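Pendside checkout project: progress report, May 2026

Hello all, and thanks for bearing with me after the gap since December. It's been a busy stretch and mostly a good one.

The short version: we now have 368 usable examples of the weigh-and-label job, against the 2,000 we promised you by the end of the grant. I know that looks thin. Most of the early weeks went on getting the counter set up and agreeing what a "finished" example is, and we threw away 116 recordings from before we'd settled that (a few stopped before the label was printed, which is no use to anyone trying to learn the whole job!). We're now managing 25 good ones in a session, so the line on the graph should get steeper from here.

Fruit and veg has turned out to be the interesting part. Tins sit still. Mangoes don't always, and people have their own ways of putting them down — some go straight for the middle of the scale, some set them near the back and let go very gently. We've decided to keep all of that in. Clevesen, who are training the model, asked for more variety in where things land, and this is an easy way to give it to them.

Two things are slower than I'd like. Rondov's labelling tool still loses the step markers if you close it too early, so I've been saving everything twice. And the written instructions we got from Barreto assume the item is always scanned first, which doesn't suit loose produce at all. I've rewritten those pages and sent them back for a look.

Money is fine. We've spent less than planned on equipment and rather more on fruit, and I'd like to move a little across from one line to the other if you're happy with that. Next up are onions, peppers and anything else that rolls — I'll send the new item list once it's settled. 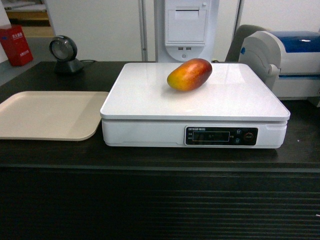 Mango on the scale at the Pendside counter, label printer to the right.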